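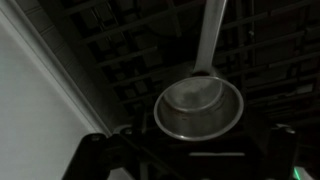 The Espiritu Community Kitchen is opening its doors again in May, and everyone in the neighborhood who has ever burned a pot of rice is warmly invited to come along! The free evening classes cover plain, filling home cooking – soups, beans, stewed greens, a decent gravy – and each one ends with everybody sitting down to eat together.

Places are limited to 12 per class, so that everyone gets a turn at the stove. Last year's classes filled up quickly, and the waiting list grew to 222 names before it was closed. This time a grant of $3,000 from the Wominine Fund will pay for groceries and a second class each week.

"People come for the recipes and stay for the talking," said Jericho Ignacio, who teaches the soup class. "I still get messages from folks who met over a bowl of lentils, and I love that."

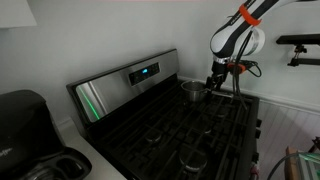
Food & Community

Classes start at 6:30 p.m. and run for two hours. Aprons are provided, but please bring a container with a lid if you would like to take leftovers home. Sign-up sheets are at the front desk of the Bralterus Library, and children over ten are welcome with a grown-up.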